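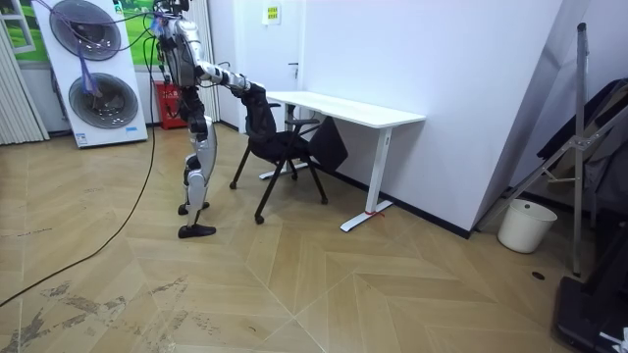 Who has to fill in the end-user section of an arms export file? The exporter does, whatever the freight agent may have promised.

Section 4. Setting up an end-user record in Dornus

1. Open Dornus and choose New Record. Enter the buyer's legal name from the contract. Do not copy it from an email signature.

2. Under Final User, name the unit or ministry that will hold the parts. "Government customer" is not a name, and Dornus will accept it anyway.

3. Attach the signed undertaking. The file limit is 50 MB.

4. Add every broker in the chain. If the buyer says there are none, ask again in writing and attach the reply.

5. Press Screen. A green result means the name matched nothing on the lists loaded that day – it says very little about where a component may end up.

Note: Free-text fields stop at 200 characters. Longer text is dropped without a warning. Put it in an attachment.

Caution: Do not use the "Low Risk" preset. Ilze Stankevičius went through 1370 old records at Toltcombe, and the preset had skipped the re-export question in 200 of them. The supplier calls this a time saver.

6. Save, then send the record to a second reader who has no sales target.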